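Print this story | E-mail to a friend

The Waiting State

At Ustemton we had one planner and two opinions about it.

The planner was called Gestar. I wrote the part which decides when an arm should stop thinking and move. The older part, which makes the path, came from Gadadport with the first contract, and we did not touch it, because its comments were in a style that frightened us. It had a list of 73 states. I knew most of them by number, as one knows the neighbors in a building without knowing their names.

In June the trouble was with state 41, which is waiting. The arms came to the side of the bed, opened the hands, and waited. The log said that a plan existed. The log said that the plan was good. Then the log said the same again, 459 times, and the run ended by timeout.

I took this home with me. I lay beside my wife and thought about cloth. A box has corners, and a corner stays where you saw it. A duvet has an edge only while you are looking. When you touch it there is another edge, and the first one was maybe only a wrinkle. Our perception gave the edge as a line with a number beside it, the confidence, and the planner wanted this number above a threshold before it would leave state 41. I had chosen the threshold myself, in winter, on a day when I was tired and wanted to be safe.

"You are awake," my wife said.

"I am waiting for a better estimate."

She pulled the duvet to her side with one hand, in the dark, without any estimate at all.

In the morning I replayed the old runs. We had 2,000 of them on the disk under the name Younis, which was the name of the project before the money changed. I let them go through the planner without the arms, only the numbers, and I drank tea and looked at the curve. The confidence climbed, it came near the line, and then it fell a little. Always it fell. It took me until the afternoon to understand that the planner was asking for a new path at each small change of the edge, and each new path cleared the memory of the filter, so the estimate had to begin again from nothing. It was waiting to be sure, and by checking it made itself unsure.

I found the call in the Gadadport code, at line 900. Above it there was a comment: do not remove, see discussion. I searched for the discussion for an hour. The people who had it were gone to other work, and they had taken it with them.

So I did not remove it. I put one condition before it – if the edge has moved less than a finger's width, keep the memory – and I built the thing again and went downstairs.

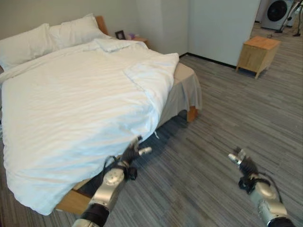 You should lower the threshold too, Pell told me, reading the numbers over my shoulder, or it will only wait more politely.

I said that I preferred to change one thing at a time. Pell said this was how a person comes to be working on the same bug in September. We stayed like that for a while, with the log between us. The confidence came near the line, as it always did. I noticed that I was holding the edge of the table.

Then the state number changed to 42.

I did not know 42 very well. It is approach, contact not confirmed, and in all those weeks I had hardly needed to read it. I opened the file on the second screen to see what came next.

4 comments | 12 shares

Contact | Copyright the author, all rights reserved | Back to top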